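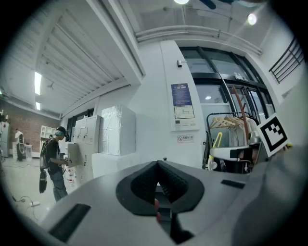 Posted by Plarkville, 2022-03-04

We play rummy at home with two packs and keep falling out over the joker. If I pick up the joker that was turned over at the start, can I use it as its own card in a run, or does it have to stand in for something else? Also, what do you lose for dropping out late? I finished February on 2,536 points against me, so it matters.

zodbridge_cards
You can use it as itself. Say the 5 of hearts is the turned card – then 4, 5, 6 of hearts still counts as a run with no joker in it. The printed jokers are different, they are only ever wild.
Dropping late depends on your house rules. At the Caltasmont club it costs 30 if you have already drawn a card. We don't allow it at all in the last deal.

Šindelář
depends who you play with. we never let people do that

Caltasmont Regular
The first reply is right about the run. Two things to add. You still need one run without a wild card before you can declare, and a lot of arguments start there. And the club rule on dropping changes if you have missed 3 turns in a row – then you are out of that deal and pay the full count of your hand. Write down whichever version you choose before the first deal.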